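Notes from the Wemosus Studio Tour
13/07/2021

I own all eight seasons of Stilley General on disc, plus a second copy of season four because the first one wore out. So when the studio opened its gates for a fan day, I paid my 50 dollars, drove 293 miles and stood in a parking lot with other adults wearing scrubs. I was not wearing scrubs. I was wearing the season two crew jacket, so I am in no position to talk.

The tour starts in the lobby set. On TV it is the size of an airport. In person I could have crossed it in nine steps, and the famous elevator doors open onto a plywood wall and a fire extinguisher. Every tearful goodbye in 88 episodes took place in front of that fire extinguisher. Our guide told us the actors used to stand in there until somebody yelled cut, which explains the look on everyone's face.

Next came the cafeteria. The vending machine is real and takes real money. It kept my dollar.

The props room was my favorite. There is a shelf with 368 coffee cups on it, all empty, all with the little Handusar Coffee logo that got more screen time than most of the nurses. I asked if anyone had ever put coffee in one. No, too heavy, and it spills on the costumes. You can tell, by the way. Watch the season three finale and see how Dr. Uddin swings his around while he is proposing.

Lunch was a sandwich.

After that they sat us down in the old writers' room, which has brown carpet and smells like soup, for a talk about how the medical plots got made. The short version is that the writers picked who was going to cry and then went looking for a disease. The surgery scenes came last, and for the first two seasons the script just said "they operate." I have watched those scenes maybe thirty times each and I can report that they do, in fact, operate.

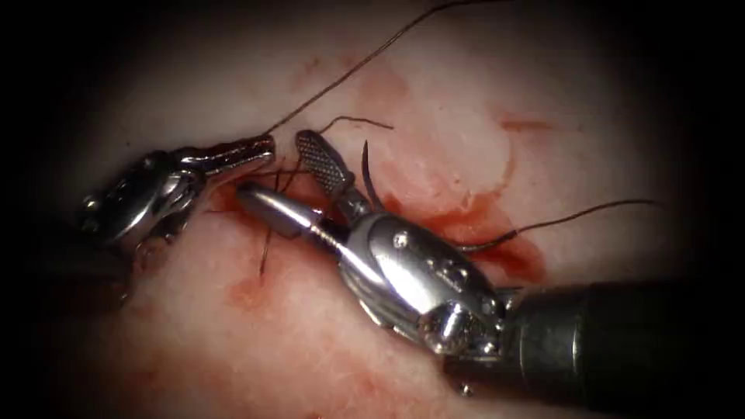
One woman two rows back wanted to know why Uddin never once washed his hands on camera, and the guide said he washed them in the pilot and it was cut for time. She did not look satisfied. I wasn't either, and I have been thinking about it since the drive home.

The gift shop sells the coffee cup for 12 dollars. I bought two. They also had the season four discs, still in the plastic, and I walked past them twice before I put one in the basket. It never hurts to have a third.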